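# 3. Showing by hand

Two ways to teach a robot a task. Drive it from a distance, or leave the robot out altogether and do the job yourself with the gripper in your own fist. This chapter: mostly the second. Driving comes back in section 2.

Cloth first. Cloth is horrible. No fixed shape, no obvious place to grab, never lands the same way twice.

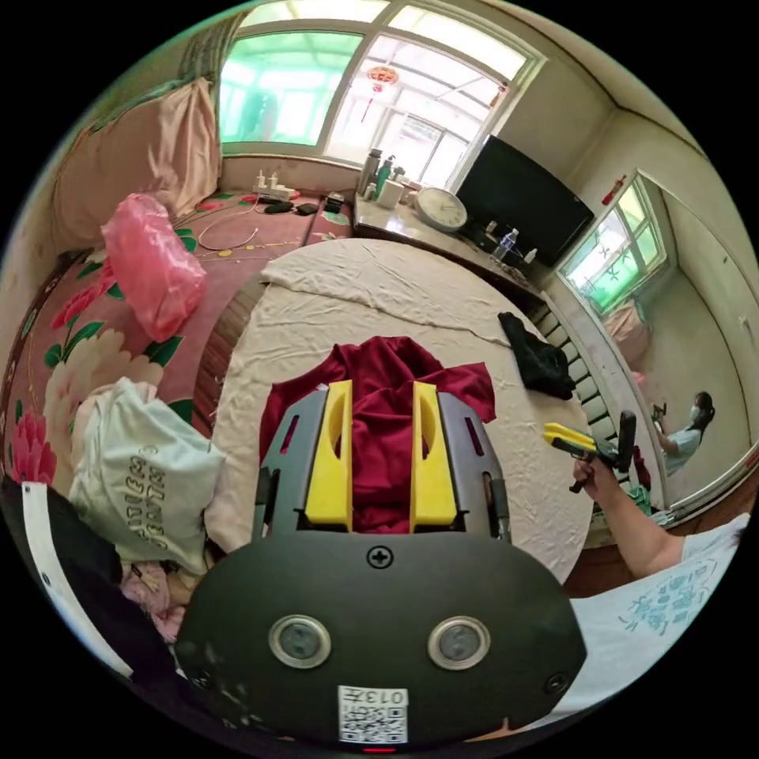 So what counts as one demonstration? Start to finish, one garment, one heap to one folded thing. Keep the slow ones. Keep the fumbles too if the person recovers, a robot needs to see recovery more then it needs to see perfection. The Skunlow set used in the exercises has 38 of these.

Watch where the fingers close. An edge, a fold, a cuff: each asks for a different aproach angle.
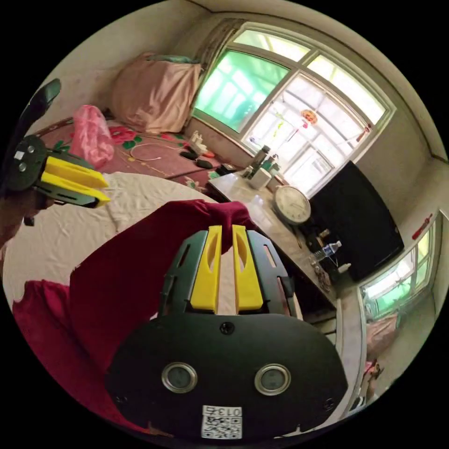 *Fig. 3.1. Yellow fingers closed on a fold of dark red cloth, second gripper to the left.*

Then two hands. Harder. One holds, the other pulls, timing matters, and the two records must share a clock.
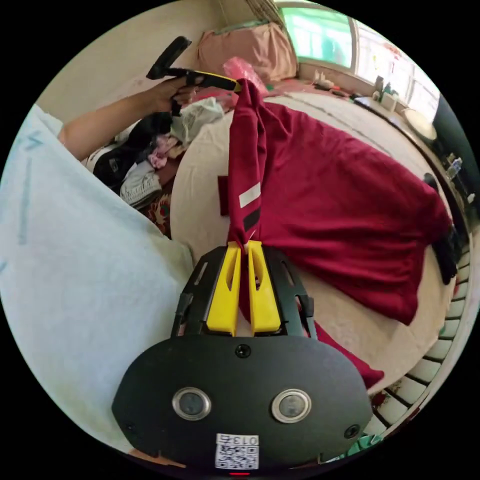
Angharad Voyle would put the clock before everything else in this chapter: get the left and right records out of step, she argues, and the robot learns to tug at nothing.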